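Thursday, December 28, 2023

Tarkow Filtration extends rental programme for used compressed air dryers

Tarkow Filtration, supplier of new and second-hand process equipment, informs its customers that the rental programme for refrigerated and desiccant compressed air dryers is now open to companies of every size. Until now the programme was offered only to customers who already had a service contract with us. From the first working day of the new year this condition is removed.

The programme started as a small service for factories which had a dryer under repair and could not wait. During the last two years the requests became more frequent, and many of them came from workshops which we did not know before. These workshops asked for a machine for a few weeks, sometimes for one season, and we had to answer that it was not possible. With the larger stock that we have now in the Hoani warehouse, we can give a different answer.

The rental stock consists at the moment of 14 dryers. Of these, 9 are refrigerated units of the Kala series and the others are desiccant units of the Disto series. All of them were used before by other customers and came back to our workshop at Hoani, where they were opened, cleaned and tested. In the refrigerated units the drain valves are always replaced. In the desiccant units the drying material is always replaced, also when the old one could still be used.

Every dryer leaves the workshop with a test sheet. The sheet shows the dew point which was reached during the test, the pressure drop across the unit and the electrical consumption at full load. The customer receives one copy with the machine and a second copy by e-mail. If the customer wishes to be present at the test, this can be arranged with the workshop one week in advance.

The shortest rental period is two weeks. The longest period in one contract is 364 days, and after this a new contract can be signed at the same monthly price if the machine is in good condition. Delivery, connection to the existing air line and the first start are included for sites within one day of driving from Hoani. For sites which are further away, transport is calculated separately and is written in the offer before anything is signed.

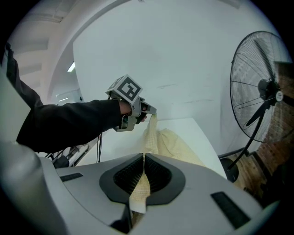
One customer of the earlier programme, a joinery which uses compressed air for its spray cabin, told us that the rented Kala unit was running on the same afternoon it was delivered, but that the instruction booklet was too short in the part about the condensate drain and they had to telephone two times to understand it. We have taken this remark seriously. The booklet has been written again, the chapter on the drain is now longer, and it contains a drawing of the connections for the most common pipe sizes.

During the rental, normal maintenance is done by our technicians and is included in the price. The customer should keep the air inlet of the dryer free, look at the drain once per week and change the pre-filter when the indicator becomes red. One spare pre-filter element is delivered together with each machine. Damage caused by oil from a compressor in bad condition is not covered, and for this reason we ask to see the last service report of the compressor before delivery. Where there is no such report, our technician can make a short inspection for a fixed charge.

Customers who wish to keep the dryer at the end of the contract can buy it. In this case, half of the rent already paid is taken off the sale price, and the unit receives the same warranty as all other reconditioned machines of Tarkow Filtration. It is also possible to change to a bigger or smaller model during the rental if the air demand was not estimated well at the beginning. Only the transport is charged for the exchange.

To prepare an offer we need to know the air flow, the working pressure, the highest room temperature in summer and the dew point which is required. If the dew point is not known, please describe what the air is used for and our sales office will propose a suitable unit. An answer is normally given in around 2 working days.

The list of available dryers is published on our website and is renewed every Monday morning. Units which are marked as reserved can become free again, so it is useful to ask for them also.

Requests can be sent with the contact form on the website or made by telephone to the sales office at Hoani during office hours. Technical data sheets for the Kala and Disto series are sent free of charge.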